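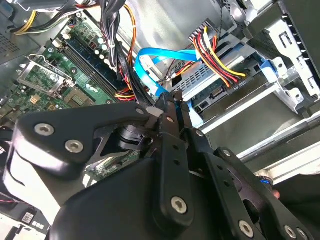 机箱内部,蓝色SATA数据线一带

打印本页 | 电子邮件发送给朋友

卡瑟姆(Cutham)艺术中学 专用教室开学前安全检查表(附意见)

检查日期:2025年8月9日
检查人:Kjell Skjelbred(艺术教研组)
范围:陶艺教室、绘画与版画教室、Kwiatkowski音乐楼、舞蹈教室、小剧场、数字媒体教室
标记:√ 合格;△ 可以使用,须在开学前后处理;× 暂停使用,处理完再复查

先说一句总的感受:今年的底子比去年好太多了!去年版画教室那一页几乎全是三角,今年翻过去一片勾,我一边填一边高兴。各位任课老师放假前收拾得那么认真,检查的人是看得出来的。下面还是按教室一项一项来,意见写得长的地方,多半是我自己也很喜欢那间教室,忍不住多说了几句。

一、陶艺教室

√ 电窑外壳接地完好,门锁联动正常。开门即断电,试了3次都灵。
√ 窑房排风能启动,风口无遮挡。
△ 窑体周围的空地。规定的净空里放着一摞石膏模具,应搬到湿坯架那边去。石膏本身不会着火,可是垫模具的纸板会。
√ 耐高温手套、护目镜齐全,挂在进门处。
△ 釉料柜标签。Fleditz那套釉料的旧标签褪色了,有几罐只能靠盖子上的手写字辨认。请重新贴,写清名称、开罐月份、是否可用于食器。
√ 拉坯机脚踏开关、急停。
× 靠窗那台练泥机的进料口护板松动,已挂停用牌。

意见:练泥机请一定等护板装好再用,哪怕只是“就揉一小块”。高年级同学对这台机器熟得很,越熟越容易把手伸进去,所以停用牌别摘。另外特别想表扬一下湿擦制度!地面、桌沿、架子下层都摸不到干粉,说明大家真的在用湿海绵和拖把,没有拿扫帚扫干泥粉。泥粉里的二氧化硅对肺不好,这个习惯值得一届一届传下去。素烧架上留着的那几只小动物我也看了半天,那只驼背的刺猬太可爱了,希望作者开学记得来上釉。

二、绘画与版画教室

√ 画架:翼形螺母、横撑逐一拧过。
√ 溶剂存放:金属柜上锁,柜内无敞口容器。
√ 沾油抹布桶:有盖,脚踏可用,已清空。
√ 洗笔池下水通畅。
√ 凹版机:滚筒两侧护罩、手轮限位正常。
△ 刻刀登记。登记本上应有25把木刻刀,柜内清点少2把。
√ 切纸机护手条、刀片锁。

意见:刻刀的事请任课老师开学第一周在班里问一声,很可能夹在哪位同学的工具卷里带回家了。问的时候语气轻松些,孩子们才愿意拿出来。找到以后在登记本上补签;找不到也请写明,我们按遗失处理,再申请补购。

凹版机我得夸一夸。毛毡是新换的,压力表盘擦得干干净净,手轮一转,那个顺滑劲儿真让人想马上印一张!初一的版画课今年改成小组轮流上机,请坚持“一人转轮,一人送纸,其余的人站在黄线外”。黄线有一段磨淡了,我已经请后勤补漆,不影响上课。

三、Kwiatkowski音乐楼

√ 合奏厅谱架、椅子、合唱台阶的卡扣。
√ 合唱台阶后排护栏,逐节推拉,无晃动。
△ 打击乐库房通道。定音鼓推到了门口,门只能开一半。
√ 琴房门上观察窗无遮挡。
√ 楼道应急照明,断电测试后亮灯正常。
△ 琴房湿度计,8号琴房的不走了,换电池或换新。
√ 三角钢琴脚轮锁、顶盖支杆。

意见:库房通道那一项,打击乐声部的同学看到请动动手。逃生门后面不能停任何带轮子的东西,定音鼓再贵重也不行。我知道把它们推进最里面很费劲,排练前又要推出来,可以考虑在内侧墙边画一块固定的停放区,小件乐器改上架,地方就够了。

顺带提醒听力保护。铜管和打击乐合排的时候,坐在正前方的木管同学最辛苦,耳塞请随取随用,用完丢掉换新的。去年有老师试过在中间插一排透明隔板,效果听说很好,今年如果想继续,请提前告诉我,隔板底座要一并检查。

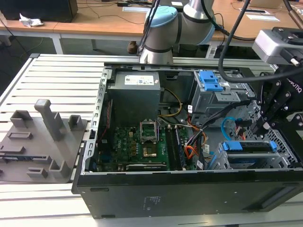 还有一件小事让我特别开心:楼里的失物架整理得井井有条,松香、哨片盒、校音器各归各的格子,每格还有学生画的小标签。安全检查表上没有这一栏,我自己加一个勾。

四、舞蹈教室

√ 地板:无翘边、无钉头,弹性正常。
√ 把杆支架:每个支点承重试拉。
√ 镜面:边角无裂纹,防爆膜完整。
△ 音箱线。线从把杆下面横穿过去,须走墙边线槽。
√ 急救箱:冰袋、弹性绷带、创可贴在有效期内。
√ 通风与温度控制。

意见:音箱线是最容易解决的一项,却也是最容易绊人的一项。现代舞班喜欢从对角线上跑动起跳,那根线恰好在落点旁边。在线槽装好之前,请用地胶带整段压平,每次课前看一眼胶带有没有翘。

地板打理得好极了,请继续坚持不穿外出鞋入内。参观的家长也一样,门口可以多放些鞋套。

五、小剧场(Wadivow项目排练用)

√ 灯具:每只都有保险链,挂钩拧紧。
√ 吊杆配重锁。
× 侧台人字梯。一侧铰链开裂,已贴封条,搬离侧台。
√ 防火幕布合格证,存于灯控室文件夹。
△ 台口荧光胶带。下场门一侧掉了一截,须补。
√ 道具仓库无易燃杂物堆积。
√ 两侧安全出口指示灯。
△ 乐池盖板。编号与位置对不上,踩上去稳,但换板时容易放错。

意见:Wadivow是今年全校最让人期待的项目了,戏剧、合唱、舞美、灯光全部由学生担纲,10月就要联排!正因为参加的人多,后台规矩要早点立起来。请舞台监督在第一次进场排练前做一次走场:关掉工作灯,只留蓝光,让每位演员从候场位置走到台上再走回来。哪里看不清、哪里会碰头,走一遍就都知道了。

需要登高的活儿只由受过培训的灯光组成员和指导老师做,下面必须有人扶梯。新梯子到货以前,调灯请用升降台,用之前先把四个支脚放平。乐池盖板的编号可以交给舞美组重画,趁机换个好看的字体,我举双手赞成。

道具刀剑请统一交道具组保管,排练结束当场点收。仿真程度高的,进出校门要装箱。

六、数字媒体教室

√ 插座面板无松动、无发热变色。
√ 漏电保护按钮测试。
√ 桌下线缆捆扎,脚边无悬垂线。
△ 数位屏支架。靠门一排有几个夹具偏松,须用内六角扳手复紧。
√ 座椅升降。
√ 投影吊架。
△ 机箱散热。键盘声最响的那位音乐制作老师提过风扇噪声,建议统一安排除尘。

意见:除尘请交给信息组做,先关机拔掉电源线,再开侧板。同学们如果感兴趣,完全可以请信息组的老师带着看一次,做动画和做声音的人知道自己的机器里面什么样,是件好事。只是电源盒任何时候都不要拆开。静电手环在信息组有,借用时登记。

渲染作业常常要通宵跑,请在开跑前确认通风口没有被速写本盖住(去年真的见过,而且是很厚的一本),并把机器编号写在门口白板上,方便夜间值班老师巡查。

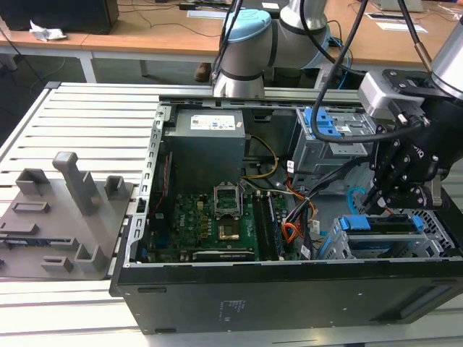

七、公共部分

√ 各教室灭火器压力在绿区,铅封完好。
√ 洗眼器出水正常,陶艺和版画教室各试一次。
√ 疏散路线图与现有房间编号一致。
△ 走廊作品展架。转角处的展架向外凸出,轮椅通过偏紧,请向墙面收。
△ 展板挂钩。个别用的是透明胶带加回形针,请换成正规挂钩。
√ 饮水点远离颜料清洗区。

意见:走廊展览每年都是我最喜欢的部分,请大家千万别因为这两个三角就少挂作品!展架往里收一收就好,墙面还空着一大段。立体作品请放在有围边的展台上,重的放低处,底下垫防滑垫。悬挂类作品不要挂在喷淋头下面,也别拴在喷淋管上。

八、后续安排

带×的两项(练泥机、人字梯)由我跟进复查,复查合格后会在教研组公告栏换上新的检查单,旧的封条和停用牌届时由我来取。

带△的各项请教室负责老师处理完后,在本表副本上签名、写一句做了什么就行,不必另写报告。如果处理中发现了表上没有的问题,欢迎直接写在空白处,字潦草一点也没关系。

新来的代课老师和社团指导老师请各领一份本教室的页面,上第一次课之前花点时间照着走一圈。也可以带着学生一起走!去年陶艺班就是这样做的,学生提出来的问题里有好几条被收进了今年的表格,比如湿坯架最上层的高度,还有手套为什么只有大号。小号手套已经买到了,挂在大号旁边。

教师签收栏:
陶艺________ 绘画与版画________ 音乐________
舞蹈________ 剧场________ 数字媒体________

打印本页 | 电子邮件发送给朋友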